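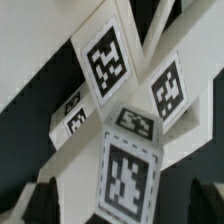 Keeping the Plomora cell honest: notes for the maintenance talk

Good morning, everyone, and thank you for coming so early on a Wednesday. (Wait for the back row to sit down.) I'm Evangelia Psarras, I look after the Plomora assembly cell, and most of what I know about it I learned from Gaetano Gentile, who is over by the coffee and will correct me later.

I want to start with the markers, as they're what I spend my mornings on. The arm finds every printed piece by those black-and-white squares, so a scuffed one or a lifting corner can throw off a pick. I wipe them with a dry cloth, press down the edges, and swap any that have gone gray. Please cut the new ones neatly, and leave the white margin on!
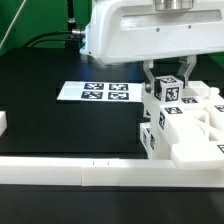
Speaking time for this part: 2 minutes

Now, the reference sheet. It lies flat on the black table with its four markers, right up against the printed assembly, and I do ask that you not lean on it, tempting as it is when you're reaching for a cable. After any cleaning we run the check pick with the small marked cube, 25 times, and write down the misses in the Kemska log. In December we had a bad week of it, and Sofia Tsoukalas traced the whole thing to a gripper finger I had put back a hair crooked. (Pause, let them enjoy that.)

We do the fingers every 1,000 cycles. Take them off one at a time, wipe the mounting faces, snug the screws evenly, then close the gripper slowly by hand control and watch how they meet.

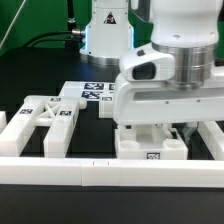 Gripper over a printed block, inside the white rails.

The camera window on the hand gets the same soft cloth as the markers, and never the shop towels, please. While you're there, follow the black cables at the back and feel that each connector is seated. Nipon Chaiyaporn has the spares list if you need it, and I'm happy to take questions now, or over lunch if you're shy.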